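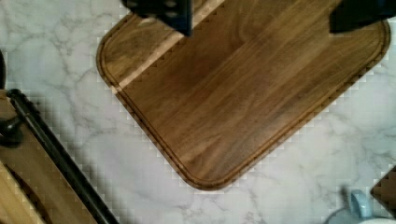

The Board That Stays Out

Most of what I own for the kitchen lives behind a door. The mixer goes in the low cabinet, the pans are stacked where I have to kneel to reach them, and the good knives have a drawer of their own with a towel laid in the bottom so they don't rattle. The cutting board is the one thing that never gets put away. It sits on the marble day and night, usually at a slant, the way I left it after slicing the last of something, and I have come to think of it as part of the room, like the window or the stove.

I didn't set out to own a nice board. For years I had a thin plastic one that slid around like a skate and had to be pinned down with my free hand, and I thought that was simply how chopping felt. Then we moved into the house on Ernell Street, which came with white marble counters run through with fine gray veins, and the plastic board looked so sorry sitting on them that I went shopping the first Saturday after the boxes were gone. I came home from Dirner, the little kitchen shop by the train station, with a brown hardwood board that cost 59 dollars. I remember the price very well because I walked out of the shop once without it, went all the way to the car, and came back.

The woman at the counter wrapped it in brown paper and gave me a short talk on how to look after it, most of which I forgot before I got home and had to learn again by doing everything wrong. I will pass along what stuck.

Oil it before you think it needs oil

A new board drinks. I put on a coat of plain food-grade mineral oil the first evening and it was gone by bedtime, so I put on another, and the next morning the color had come up so much that I called my husband in from the yard to look at it. The wood has bands in it, honey brown next to a brown as deep as baking chocolate, and when it's dry they all fade toward the same dusty middle. A spoonful of oil on a soft rag, rubbed along the grain, brings every one of them back. I do it on the first of the month now, and again before Thanksgiving, and I leave it overnight and wipe off whatever is still sitting on top at breakfast.

Please don't use the olive oil. I did, that first winter, when the bottle of mineral oil ran out and it was too cold to go anywhere, and by spring the board had a smell I can only compare to an old box of crackers. It took a good deal of coarse salt and half a dozen lemons to get it out.

The groove earns its keep

There is a narrow channel cut into the wood just inside the edge, and it follows the whole outline and bends nicely around the corners. I'll admit I bought the board for its looks and thought of the groove as trim. Then came the first roast chicken. I am a messy carver, always have been, and on the plastic board I used to lose half the juice to the counter and the other half to my socks. Now it runs into the channel and waits there for me, and I tip one rounded corner over the gravy pan and let it go. Tomatoes are the same story on a smaller scale, and so are peaches in a good August.

The groove does want cleaning, mind you. A sponge skates right over the top of it. I keep a soft old toothbrush in the cup by the sink, run it around once with warm soapy water, and rinse. Then I dry the board with a towel and stand it on its edge against the wall for an hour or so before it goes back to its usual place. I've been told to wash both faces every time, even when only one has been used, so that the wood takes up water evenly and stays flat. I have kept to that, and my board has stayed flat, and whether the one caused the other I couldn't say.

About all that marble

People who come to the house tend to say something kind about the counters and then ask in a lower voice if they're hard to live with. They are, a little. Marble doesn't like lemon juice, or vinegar, or a wet wine glass, and it remembers each of them with a dull spot that you can only see when you bend down and look across it toward the light. We had ours sealed by Witent, the stone people out past the county road, for 216 dollars, and they told us plainly that sealing helps with stains and does very little for acid. So the lemons get cut on the wood, and the limes too, and any salad dressing gets shaken in its jar over the board in case the lid isn't quite on.

I would also ask you never to chop on the stone itself, however pretty it looks in the cooking shows. It's terrible for knives. My mother did it on her granite for years and wondered why she couldn't get through a ripe tomato.

What does look right on marble, to my eye, is a dark wood. We tried a pale maple board from the Nwosu catalog for a few months, a gift, and a very well-made one, but everything on the counter seemed to float off into the same light haze. The brown holds the eye down. On a gray October afternoon, with the lamps not on yet, it is the warmest thing in the kitchen, and I have been known to rearrange the fruit bowl and the salt just to give it more room.

How long it lasts

A neighbor of ours has a board that she says has been in use for 40 years. It dips in the middle like an old stair, and she won't hear of having it planed. Mine is much younger than that and already has its own map of fine lines, most of them from the year I took up baking bread and sawed every loaf as if I were felling it. Once, I took 2 sheets of fine sandpaper to one side, out on the back steps, and it came up smooth and pale and thirsty, and I was back to oiling it every night for a week. I didn't mind. The rag lives in a jam jar under the sink, and the whole job takes less time than the kettle.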